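# Chapter 7: Planning and Budgeting for a Mobile Manipulator

The purchase price of a robot is the figure most people remember, and it is often the least useful one for planning. A department that buys a two-armed mobile machine will also pay for grippers, spare fingers, a charging point, insurance, floor repairs and a good many hours of staff time. In this chapter we work through those costs in the order they tend to arise.

The running case is Karkia, a small firm that fits out supported flats and wants one robot to fetch and tidy in furnished rooms. Karkia looked at two suppliers, Stakska and Ackroyd, and did most of its early comparison in simulation before asking either of them for a quotation.

## 7.1 Start with the object

A buyer should write down what the machine must pick up before looking at any catalogue. Opening width, finger length and grip force all follow from that list. Karkia's first list had 12 objects on it, most of them things that stand on a shelf or table. Upright cylinders came first, as they are common in any home and are easily knocked over by a finger that is too thick.
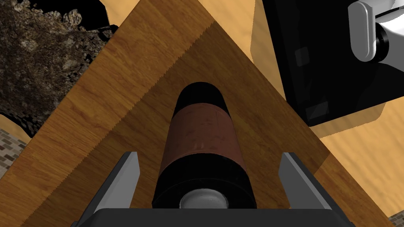
*Figure 7.1 A cylindrical object between the two gripper fingers, in simulation.*

The space left on each side of an object is worth recording at this stage. A gripper with little to spare needs better positioning, and better positioning means a dearer arm, a dearer camera or slower work. Where the list contains one object much wider than the rest, price the job with and without it. Karkia dropped its widest item and moved down one gripper size.

## 7.2 Then the room

The second list covers the space. Measure door widths, the gaps between pieces of furniture, the height of each working surface and the type of floor. Note loose things at floor level as well, since wheels and cables meet them before the arms do.

A simulated room is cheap to change. The planner can drive the body forward, raise one arm, reach out with the other and see which parts of the room are still awkward to get at. In Karkia's test room the small table stood at the far end of a wooden floor that narrowed between the walls, and with both arms forward the robot's own width became part of the problem. 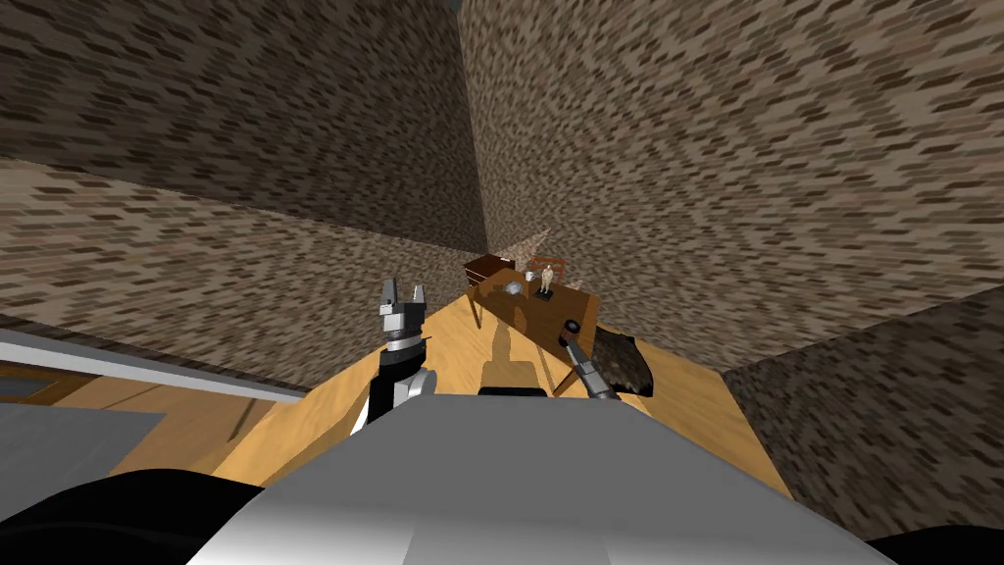
## 7.3 Reach, height and the cost of extras

Suppliers quote reach from the shoulder to the wrist or from the shoulder to the fingertip. Ask which. Stakska's quotation used the first and Ackroyd's the second, and the two machines could not be compared until the figures were put on the same footing.

Height matters as much as length. A desk that holds a cup, a bowl and a figurine calls for an arm that can come in over the edge and set its wrist level without touching the items nearby. If the standard arm cannot do this, the usual remedy is a lifting column, priced separately and rarely mentioned on the first page. 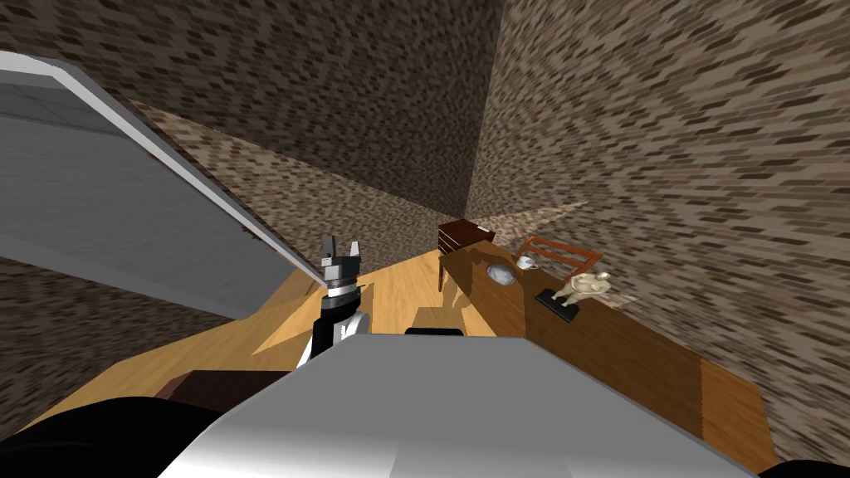

*Figure 7.2 Gripper raised, with the desk to its right.*

Table 7.1 sets out the headings used in the Karkia budget. Fill in your own figures as you read.

| Heading | When paid | Often missed |
|---|---|---|
| Base and arms | On order | Delivery and unpacking |
| Grippers | On order | Spare fingers |
| Lifting column | On order | Extra weight on the floor |
| Software licence | Yearly | Price after the first 3 years |
| Staff training | First quarter | Cover for absent staff |
| Room changes | Before delivery | Moving sockets |

Spare fingers were quoted to Karkia at £467 a set. The sum is small beside the base, but it recurs, and it belongs under running costs.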